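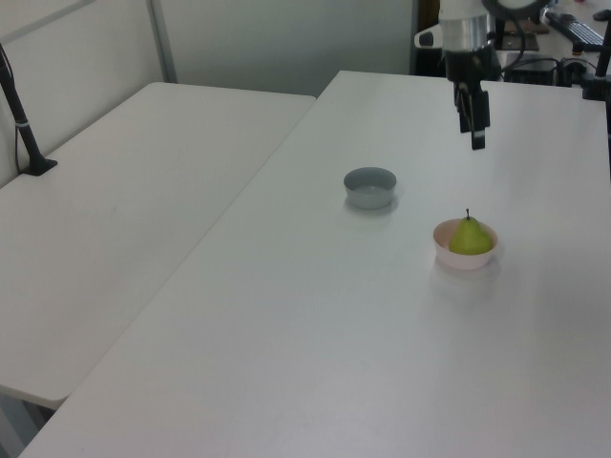

Print | E-mail this item

Drundora reissued on vinyl

Broltley will release a remastered edition of Drundora, the second album by Sânziana Radu, on Friday, December 20, 2019. The pressing is limited to 1127 copies on two 12-inch discs, cut at 45 rpm.

The transfer was made from the original quarter-inch stereo masters. Two reels had shed oxide and were baked before playback. Noise reduction was left off throughout, so tape hiss can be heard in the quieter passages, mainly on side C. Peak limiting was applied to the opening track only.

The running order has changed. The 13 songs of the first edition are kept, with "Yimyam" moved from the end of side B to the start of side D to avoid inner-groove distortion on the vocal. Four instrumental takes from the August sessions follow it. They were mixed to mono at the time and no multitrack survives.

A download code for 24-bit files is included. The lyric sheet has been reset and corrects the writing credit on "Cedico," which the first edition left out. Orders placed before the release date ship in the same week.

We use cookies to measure visits to this site. By continuing to read you accept their use.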